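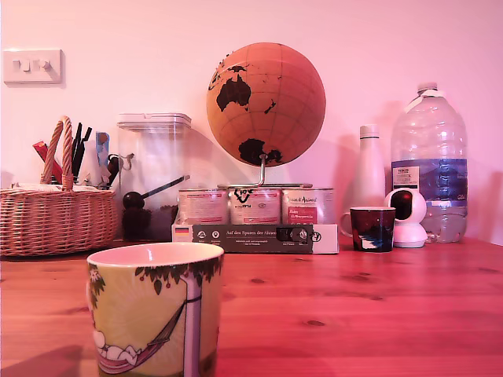
Search this site Enter keywords Go

News > Members' Letter > Makers and Labels

Waltari coats: what Nele Koster changed for the winter collection

Many of our readers know the label Waltari for its long wool coats with the narrow collar. For years these coats were cut by the founder, Ruben Mulder, and the shape was almost the same every winter. In May he gave the pattern table to Nele Koster, and the new collection is the first which she signed with her own name.

I visited the workroom when the last coats were being pressed. Koster is not a person who likes to speak much about herself, but she talks gladly about sleeves. The old Waltari sleeve was set high and close, so it looked very elegant when you stood still, and less so when you wanted to reach for the strap in the tram. She has lowered the armhole and put a small gusset under it, in the same cloth. From the front one sees no difference. When I tried on the grey model over a thick pullover, I could lift both arms above my head and the hem moved only a little.

The cloth comes from the mill Boersma, as before, but it is a heavier quality with more twist in the yarn. Mulder was at first against this. He told me that he still finds the colour too dark in the navy, and Koster told me, in the same room, that he will get used to it.

There are 10 models in the collection. Three of them are for men, and one, called Astum, is cut without side seams and can be worn by anybody who likes a wide back. It closes with two covered buttons and an inside tie. The price of the Astum is 1,975 dollars, so for most of us it is a coat to save for. The shorter jacket in the same cloth is cheaper, and I would say it is the better choice for people who cycle.

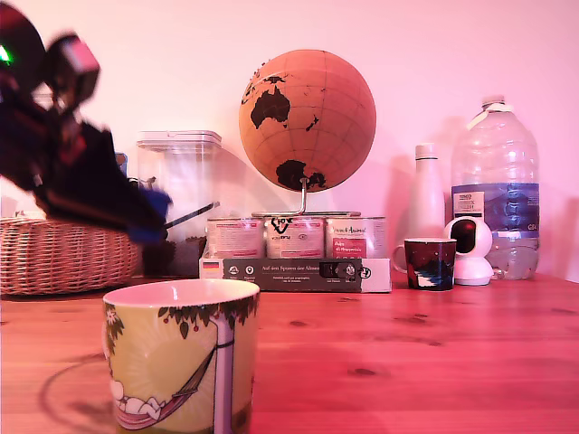
The lining question

In our last letter Wilma Willems asked why so many expensive coats have a polyester lining. I brought her question with me. Koster lines the body in viscose and the sleeves in cupro — the sleeves get the most rubbing, and she finds that cupro slides better over knitwear. The lining is sewn in by hand at the hem, with some extra length folded in, so that a tailor can open it later for a repair. Stijn Wuyts, who does the finishing, showed me a coat that came back after many winters with the pockets worn through. He had replaced both pocket bags and left the rest as it was.

Repairs cost 135 dollars for new pocket bags and 50 dollars for a hem. Buttons are sewn on again without charge if you still have the button.

Where to see the coats

The whole collection hangs in the shop Flernimden until the end of the season. Hooman Amini will help you with the sizes, which are a little larger than before — I normally take a medium and needed the small. Please telephone first if you want to try the Astum, as the shop keeps only one of each size and they are sometimes lent out for fittings.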